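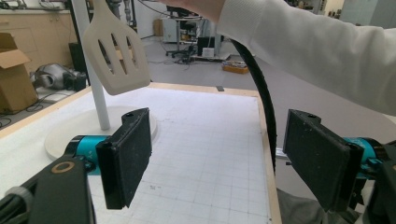 How often should a standing utensil holder be cleaned?

Once a week is sufficient for most kitchens, and at once after any spill of oil or batter.

Print this page | E-mail this page

Cleaning and Loading a Utensil Stand

These instructions apply to pole-type stands on which spatulas, ladles and turners hang from the top.

1. Remove all utensils and wash them in warm water with dish soap. Slotted spatulas require a narrow brush, drawn through each slot from both sides.

2. Wipe the pole from top to bottom with a damp cloth. Do not submerge a stand with a weighted base.

3. Turn the stand over and clean the underside of the base. Grit left there will scratch a countertop.

4. Dry all parts with a clean towel. Utensils should be fully dry before they are hung.

5. Place the stand on a level surface, at least 30 inches from any burner. Hang the heaviest utensil first and the next heaviest opposite it. Steady the pole with one hand while hanging or removing an item.

Stands that rock after loading should be emptied and checked for a loose pole. Questions may be directed to Soledad Quezada, Household Instruction.

Filed under: Kitchen Care > Tools and Storage

Related items
Seasoning a Wooden Spoon
Drawer Dividers: Measuring and Fitting
Removing Stains From White Plastic Utensils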